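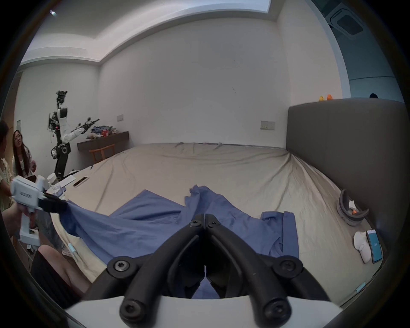

Seasonal closure of Dandham State Forest tracks

The Buststead Forest Authority has closed 12 tracks in the northern section of Dandham State Forest to all vehicles. The closure took effect on Wednesday and will remain in place until the Authority is satisfied that the road surface can carry traffic without further damage to the creek crossings. Walkers may continue to use the tracks during daylight hours. Horse riders are asked to keep to the southern loop.

The decision follows an inspection of drainage works along Prillura Creek. Inspectors found that several culverts had filled with silt and that water was running down the wheel ruts instead of into the table drains. At two crossings the bank had slumped into the stream. The Authority considers that continued use by four-wheel drives and trail bikes would make these faults considerably more expensive to repair, and would carry more soil into the creek at the time of year when native fish move upstream to spawn.

Members will recall that the northern section was first reserved in 1920, when cutting for railway sleepers had removed most of the large river red gums along the flats. Some of the tracks now closed follow the lines of the old haulage roads. They were never formed for modern traffic, and past attempts to grade them have tended to lower the surface below the level of the surrounding ground. The repair program will raise the worst lengths with crushed rock and put in new cross drains.
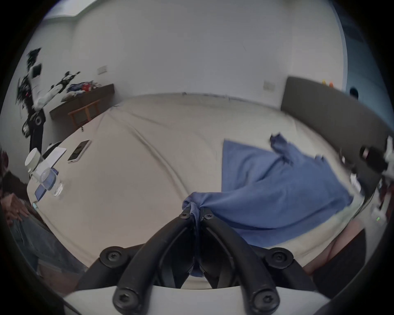
The contract for the works has been awarded to Athanasiadis Civil, which carried out similar repairs on the southern loop. Crews will begin at the Prillura picnic ground and move north. Heavy vehicles will enter from the Buststead Road gate between 7 am and 4 pm, and visitors to the picnic ground should expect short delays at the single-lane bridge. The car park and toilets will stay open throughout.

Firewood collection

The closure affects the domestic firewood area on Sawpit Track, which was due to open in the coming season. Permit holders for that area will be able to collect from the alternative site on Ridge Road under the same conditions. Only fallen timber may be taken. Hollow logs, standing dead trees and any timber lying within the marked creek reserve must be left where they are. Existing permits do not need to be reissued, but they must be carried at all times and shown to an authorised officer on request.

The Authority has noted an increase in the unlawful removal of timber from the edges of the reserve. Patrols will be stepped up while the tracks are closed, and vehicles found behind locked gates may be reported to the police.

Replanting along the creek

Once the crossings have been repaired, 602 hectares of degraded creek flat and adjoining slope will be fenced and assessed for replanting. Where seedlings are coming up of their own accord, no planting will take place and the ground will be left to recover. Elsewhere, tube stock grown from seed collected within the Dandham catchment will be used. Grazing licences over the area have lapsed and will not be renewed.

A draft planting plan is being prepared and will be placed on display at the Buststead shire office and the Dandham library. Written comments will be received for 5 weeks from the first day of display. Comments should state the track or creek section to which they refer, as the plan is divided on that basis. Late comments will be accepted only where arrangements have been made with the Authority beforehand.

Maps of the closed tracks are posted at each forest entrance and are available from the Buststead depot during office hours. Fallen trees, damaged signs and open gates should be reported to the depot, giving the nearest track marker number.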